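3.2 Where small household items are kept and lost

The second part of the survey asked people about the things they look for most often at home. We left out keys, phones and glasses, as earlier work has covered these well, and asked instead about items of low value that are used daily or weekly: creams and ointments, nail scissors, batteries, pens, sewing things and spare buttons. The questionnaire went to 904 households in the towns of Baltunier and Ploltora, and 678 sent back a form that could be used. Forms were set aside if the floor plan on the last page had been left blank.

Each household marked on the plan where an item was supposed to be kept and where it was last found. We call the first the home place and the second the resting place. The two were often in different rooms. Bathroom items were the clearest case. Most people gave a cabinet or shelf as the home place for tubes and small bottles, but the resting place was often a bedroom, and within the bedroom it was often the bed itself.

Beds have had little attention in studies of storage, perhaps because they are not thought of as storage at all. In the written answers, though, people described them as a surface like any other. Clothes are sorted there, bags are packed and unpacked there, and hand cream is put on there before sleep. One respondent in Ploltora wrote that the bed was "the only clear table in the house until ten at night". Patterned covers came up several times in the answers to question 14, where people said that small things were harder to pick out on checks and stripes than on plain cloth. Folds were mentioned too.

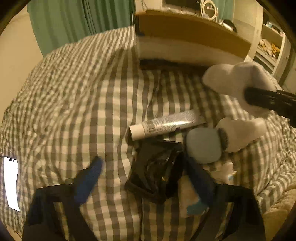 Figure 2. A tube with a white cap on a checkered bed cloth.

The type of home made less difference than we had expected. Households in flats and households in terraced houses named the bed as a resting place at similar rates. What did matter was the distance between the bathroom and the main bedroom. Where the two shared a wall, items moved back and forth and were usually returned within the day. Where they were on separate floors, items tended to stay upstairs or downstairs, and many households had bought a second one of the same thing. Several had done so without meaning to, and found the first one later.

We also asked how long people were willing to search before giving up. Answers to this question should be read with care, as people are poor judges of time spent on small tasks. The forms from Baltunier gave longer times on the whole. This may reflect the older age of the sample there, or the fact that the nearest chemist is a bus ride away - we cannot separate the two with the data we have.

Follow-up visits were made in September to a small group of households that had agreed to be contacted again. The visits used the Nambiar checklist, which sorts surfaces into open, covered and soft. Beds, sofas and cushioned chairs all count as soft. The checklist was drawn up with living rooms in mind and needed two changes for our purposes: a line for bedding in use, and a line for bedding put away. Even so, some cases were hard to place. A folded blanket at the foot of a bed could be scored under either line, and the two scorers did not always agree on it. We kept both scores and report the lower one in the tables.

Households with young children were visited in the morning where possible. The results for this group are given separately in section 3.3, as their home places had often been moved to higher shelves and the plans from the first form were out of date.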